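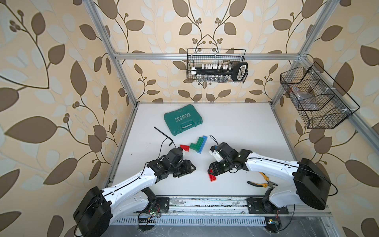 Durnent tool and toy library reopens with a bigger workshop corner

November 26, 2024

The Durnent Tool and Toy Library is open again after a two-month refit, with more bench space, new wall storage and a longer list of things to borrow.

Members can now take home hand tools and children's building blocks on the same card. Until this spring the two collections were run separately, with the toys kept at the Molleck community hall and the tools lent out of a shed behind it. Both are now in the former paint shop on Frota Street.

Coordinator Dilani Siddiqui said the move had been talked about for years, mostly by parents who were tired of making two stops.

"People would come in for pliers and then drive over to the hall for a box of blocks," she said. "We had the same families on both lists."

The combined catalogue has 1373 items. Small hand tools make up the largest part of it, followed by construction toys, jigsaw puzzles and garden gear. Socket sets, which had the longest waiting list last year, can be borrowed for two weeks at a time and renewed once if no one else has asked for them.

The workshop corner has a white-topped table, and the wall behind it is papered in a pattern of big brown and cream leaves on a beige background. A black wire mesh basket on that wall holds sockets and bits in an organizer rail, along with a ratchet, so they can be reached from the table. Plastic blocks in red, green and blue and a teal tool case were among the things out on the tabletop.

The leaf wallpaper drew some comment at the members' preview. Siddiqui said it came from the end of a roll donated by a member who had just finished her dining room, and there was enough of it for the corner but not for the rest of the shop, which has been painted plain cream.

The refit cost $900 in materials, paid for out of membership fees and a plant sale in the spring. Labour was donated. Makden, the hardware store two doors down, lent a floor sander and let the library use its loading bay while the shelves were going in.

Iolanda Leite, who has been a member since the tool library was in the shed, said she was glad to see the sockets up where people could find them.

"They used to be in an ice cream pail," she said. "You'd tip it out on the floor and hope the 10 millimetre was in there – it never was."

Leite will run the first of the library's fix-it evenings in December. Members can bring a broken toy or a small household item and work on it with the library's tools. Anything that plugs into the wall is excluded for now, as the library does not yet have insurance for electrical repairs.

The library has 300 family memberships and has room for more. The yearly fee has not changed, and families who held both of the old cards will be credited for the second one when they renew. Old cards will be accepted until the end of December.

Borrowers are asked to return blocks clean and sorted by set. Tool cases should come back with everything in its slot, and missing pieces should be written on the return slip – there is no charge for the first one.

Items borrowed from the Molleck hall before the move should be returned to Frota Street. The drop box at the hall has been removed.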